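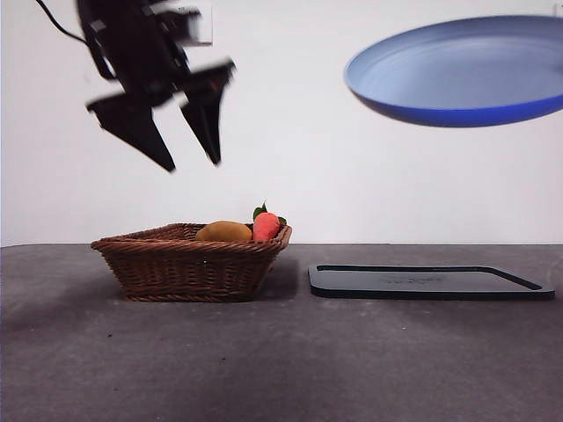 Gripper over the bench, Gritangate lab.

Thread on the Bovero strain collection, for anyone who has isolates deposited with us.

The collection now holds 3287 bacterial isolates, mostly soil and freshwater. The catalogue was revised on 14 October 2022 and the old accession numbers no longer resolve.

Over 700 entries had no growth temperature recorded. We have entered 28 °C as a placeholder and flagged each one. Please correct yours if you have the notebook.

Re-sequencing of the 16S gene moved 65 isolates to a different genus. Most were filed as Pseudomonas on colony form alone.

Two lots are on hold – the Morken river set and the Nomura compost set. Both showed mixed colonies on streaking and are being purified again from the glycerol stocks.

Requests for stalked species: these go out on agar slopes only. Do not ask for freeze-dried stock, recovery is too poor.

Deposit forms for the next round close in December. Send the medium recipe in full, including the water source. "Standard broth" will be returned.

Old-to-new accession table is on the Bovero page, tab 2.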